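About Pakberg Kitchen Care

By Marietjie Lekota
February

Pakberg started with one very tired refrigerator. It belonged to the house my sister and I rented after we both moved for work, and it had a smell that no amount of baking soda would touch. We took it apart on a rainy afternoon, shelf by shelf, and found that somebody long before us had let a carton of something leak down behind the bottom drawer and dry there. It took most of the evening and a whole stack of old T-shirts. When we finally put everything back, our neighbor came by to borrow milk, stuck her head in, and asked what we would charge to do hers.

We charged her a pot of soup, as I remember, and it was very good soup. Then she told her cousin, and the cousin told the people at her church, and by the end of that year I had left my office job and was driving from kitchen to kitchen with a bucket on the passenger seat. I was nervous about it (my mother was even more nervous!) but the phone kept ringing, and I found I liked the work more than anything I had done before. There is something very satisfying about handing people back a part of their home they had been avoiding.

Today Pakberg Kitchen Care looks after refrigerators, freezers, ovens, pantries and all the awkward corners that ordinary house cleaning tends to skip. We do the insides of things, mostly. If you need your windows washed or your carpets shampooed we will happily give you the name of someone good, but we decided early on to stay with kitchens, and we have been glad of that decision ever since.

Who we are

Melquiades Orozco was the first person I hired and he is still the one I send when a customer says "I am too embarrassed to show you." He spent years in restaurant kitchens before he came to us, and he has seen worse than whatever you have, I promise. He is also our freezer man. He can look at a wall of frost and tell you fairly closely how long it will need, and he is patient enough to let it melt in its own time – no scraping, no knives, no hair dryers.

Yaowalak Khunthong runs our bookings and our supply closet, and she wrote the training notebook that every new person reads before their first visit. It began as two pages and is now closer to a cookbook, with stains on it to match. She also teaches our evening class for people who would like to do the job themselves, and she is very good at it, because she never makes anyone feel silly for asking how to get a drawer off its rails.

Nomvula Le Roux and Lungile Mnguni joined in the same month and have worked as a pair nearly ever since. Nomvula takes the ovens, Lungile takes the pantries, and they meet at the refrigerator. Between them they look after 22 of our regular homes, and some of those customers have moved house and taken the two of them along to the new address.

Then there is me. I still go out with a bucket whenever I can get away from the desk, which is less often than I would like, and I answer the emails at night with a cup of tea.

How we work

A visit for a single refrigerator usually takes us 2 hours, a little more if there is a lot of food inside or the freezer needs thawing. We bring our own insulated boxes, and your food goes into those first, with the raw meat kept apart from everything else. We ask you about anything past its date before we throw it away. People have their reasons for keeping a jar, and it is your jar.

After that the loose parts come out: shelves, drawers, door bins, and the little trays that people often don't know will lift out. Glass shelves have to sit on a towel until they reach room temperature, because cold glass and hot water are bad company. Everything gets washed in warm water with a small amount of plain dish soap, rinsed, and stood up to dry. The inside walls are wiped from the top down, then the seals, with a soft brush for the folds, then the floor of the cabinet, and then the drain hole at the back if your model has one you can reach. We finish with a dry cloth over every surface, since a damp refrigerator will be a frosty one by the next morning.

Our cloths are sorted by color. Each job has its own, and a cloth that has been on a kitchen floor never goes inside an appliance. They are all washed hot after each visit and hung up in our back room, and when one gets thin it is cut up for drain work and then retired. Yaowalak keeps a very close eye on this and will know if you have borrowed one for your car.

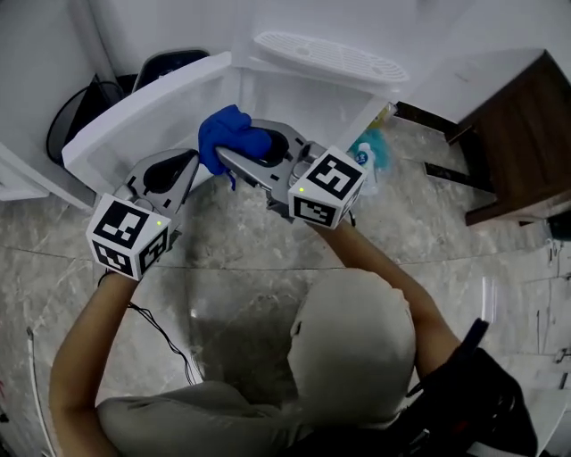

Should I take everything out before I wipe down the inside of the refrigerator or freezer?

Take out whatever lifts out easily, the food first and then the shelves, drawers and racks, so that your cloth can reach the corners. If you only have a few minutes, clear one section, wipe and dry it, put it back in order, and leave the next section for another day.

We get that one in class more than any other, and I am always happy to hear it, because it means someone is about to go home and do it.

Classes and prices

The evening class runs once a month at our workshop on Ndlovu Street and begins at seven. It costs 25 dollars, and you go home with a set of cloths and a copy of the short version of the notebook. Wear shoes you don't mind getting splashed, and feel free to bring a drawer or an oven rack that has beaten you. We like a challenge and so does the rest of the class.

For home visits we give you a price before we come and we stay with it, even if the job runs long. If you book a spring visit and a fall visit together we take 30 dollars off the second one. Customers in the Grerko apartments can ask at the front desk, where we leave a sign-up sheet, and Lungile tries to get everyone on the same floor done in one morning.

If you would like to talk to us first, please do call in the morning, before ten if you can, when we are all at the workshop filling buckets and arguing over the radio. You are welcome to drop by as well. The kettle is usually on, and Yaowalak will show you the supply closet whether or not you ask to see it.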